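2 min read · 14 comments · 53 shares

Medeiros wool felt by the metre

Our Medeiros felt is the one we reach for ourselves, and I say that having tried a good many over the years (some of them went bobbly within a month, which is a sad thing to watch on a card table you've just finished). It's thick, soft and wonderfully forgiving to cut, so you can trim it with ordinary kitchen scissors and not worry about fraying.

It comes in bottle green, plum, oatmeal and a grey that looks better in daylight than it does on our website, I promise!

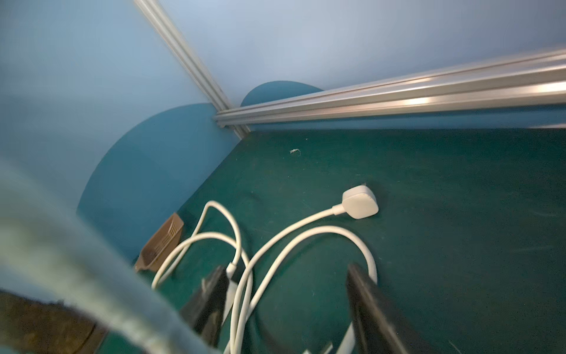 Sizes and cutting

The full roll is 900 mm wide and we cut to any length you like, up to 2000 mm in one piece. Please measure twice, and do add a little extra if you're folding it over an edge. Cut lengths can't come back to us, I'm afraid, but samples are free and we're happy to send several.

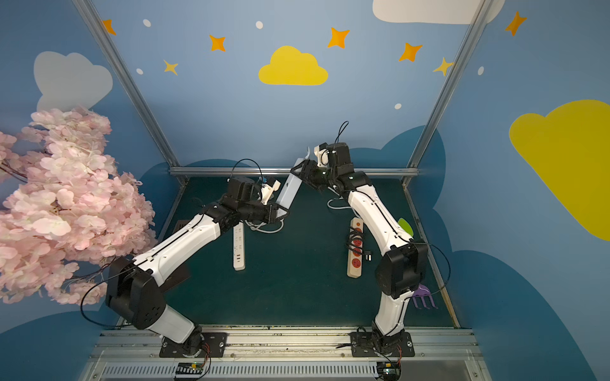 For lining drawers and trays you can lay it in with nothing underneath. For a tabletop we like Fledex spray glue, a thin coat on the wood only, then smooth the felt down from the middle with your palms and leave it overnight with a few heavy books on top.

Cleaning is mostly a matter of a soft brush now and then. Blot spills straight away with a dry cloth, and keep hot water well clear of it, as wool will shrink.

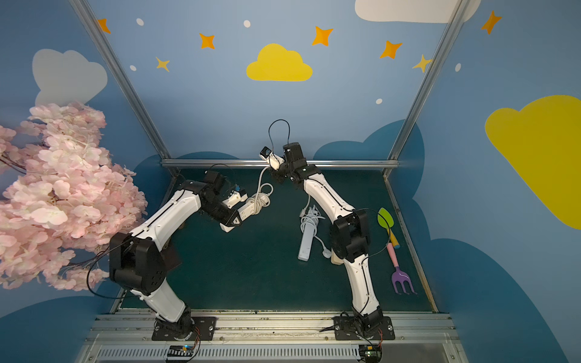 Orders placed before noon go out the same day, rolled and never folded. Quote item 3745 if you ring us.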